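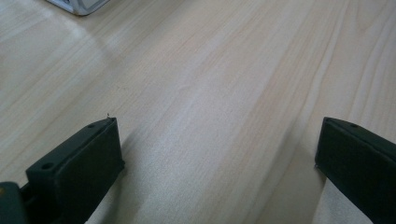

Comparing Two Finger Sets on a Hand-Held Gripper

These steps cover a side-by-side test of two sets of fingers on the same hand-held gripper. We used the Torgate handle with its stock fingers, which are dark, blocky and rigid, and then the softer Carrilho set. The method works for any pair of fingers that bolt to the same base. Plan on one afternoon, most of it spent on the grasps themselves.

What you need

The handle, both finger sets, and the screws that came with each. Don't mix the screws. The Carrilho ones are longer and will bottom out in the Torgate base before they clamp anything.
A table with a bit of grain or pattern to it. A plain white top gives the tracking software very little to hold on to.
A small set of objects. Ours were a marker, a mug, a folded dishcloth, a bolt and a playing card.
A laptop running the Tundel recorder, or whatever you use to save video and finger width together.

Step 1. Check the view before anything else

Plug in the camera, open the live view and point the gripper at a bare stretch of table with the fingers wide open. Both tips should be in view, one on each side, with table visible between them. If one finger sits much higher than the other, loosen the camera clamp and turn it until they are close. Do this by eye first and fix the rest in calibration.

Look at the table surface too. A semi-gloss top will reflect the room lights as a pale band, and if that band runs between the fingers, thin shiny objects get hard to make out in it. Move the lamp or turn the table. Closing a blind is usually enough. Shadows beside the fingers are fine as long as they have soft edges.

Step 2. Clean the tips

Wipe both fingers with a dry cloth. Lint collects at the tips, and at this distance a single fiber is visible in the video. It also gets between the finger and a flat object like the card, which matters more. While you are there, run a thumbnail along the edges and write down any nicks. Fingers wear unevenly, and you will want to know later which marks were already present.

Step 3. Zero the width

Close the fingers until they touch, hold for 2 seconds, and press Zero. Open them all the way and read the number. On our handle the full opening came to 62 mm with the stock fingers. The soft set reads lower because the pads are thicker, so zero again after every swap. Skipping this is the most common mistake I see in other people's logs.

Step 4. Run the grasps

Put one object on the table and approach from the same side every time. Close, lift to elbow height, hold, set down, open. Do 11 grasps per object, then move to the next one. Mark each as held, slipped or missed. If you bumped the table or lost your grip on the trigger, redo it — but write down that you did.

Keep the approach slow. Jayanthi Pai, who ran the second half of our test, went noticeably faster than I did on the first day, and we had to throw out the mug results and start over.

Step 5. Swap the fingers and repeat

Undo the screws at the base end of each finger and slide the finger off. The small holes near the tip can stay empty; the Skadier pads use them, but neither set in this test does. Fit the new fingers, tighten both sides a little at a time, then go back to Step 1. The camera view always shifts slightly after a swap.

What we found

The stock fingers did better on the bolt and the card. A hard, flat tip can get under a thin edge where a soft one folds. The Carrilho set did better on the mug and the dishcloth, and it was less fussy about angle. The marker came out even.

For small parts I would keep the stock fingers on. For kitchen items, use the soft ones and carry a spare set, as the pads started to peel at one corner by the end of the afternoon.

If the width jumps around

Check the cable at the handle end first. If it is seated, restart the recorder and zero again. A reading that drifts only when the fingers are closed usually means a loose screw on one side.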